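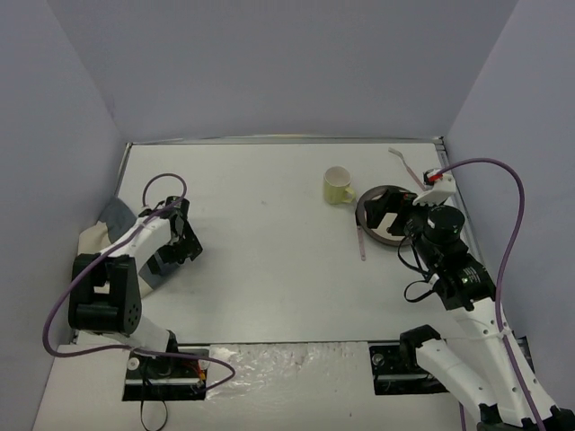
Handout 4: Absorbency of Household Textiles

2023-10-12
By Marjan Asadi

Print this page | E-mail this page

1. Terms

Absorbency is the mass of water a fabric holds per unit of dry mass. Wicking rate is the speed at which water climbs a hanging strip. The two are measured separately and often disagree.

2. Strip test

Cut strips 200 mm long, along the warp. Hang each with the lower 20 mm in water. Read the height at fixed intervals. Discard strips with frayed ends. 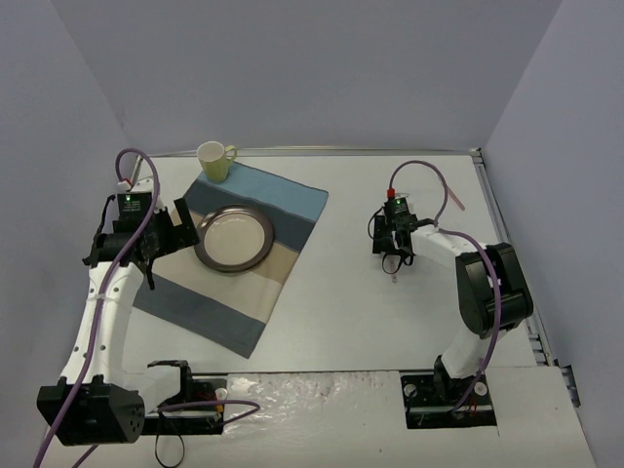

Weave affects the reading as much as fiber does. A tight plain weave has narrow channels: water climbs high but slowly. Loose weaves fill quickly and stop early. Finishes left from the mill lower both values, so wash samples before cutting.

3. Reading for next week

Faulkner, notes on capillary rise, section 2.

Related items
Handout 3: Yarn Count and Twist
Handout 5: Drying Curves
Lab sheet: Najafi balance, zeroing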